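Netala Repair Workshop — Minutes, August meeting

Start 6:30 p.m. Minutes of the July meeting approved with no changes. 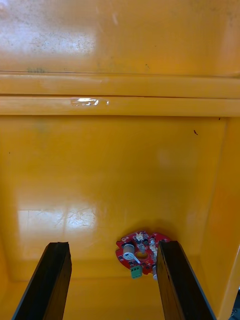
Item 2: red circuit board with green terminal block, in the yellow bin.

1. Stock. The Fotard delivery was checked against the order and 13 boards were short. Fotard has been told in writing.

2. Bins. Agreed that round boards go in the yellow bins, one layer only. Cables stay on the shelf — no mixing. Labels to be reprinted before the next intake.

3. Budget. Balance is 3,569. The Zerura quote for new shelving is 2,073. Approved, to be paid on delivery.

4. Pinheiro room. The key is still missing. Carried over.

Next meeting in September, same time. Closed 7:40 p.m.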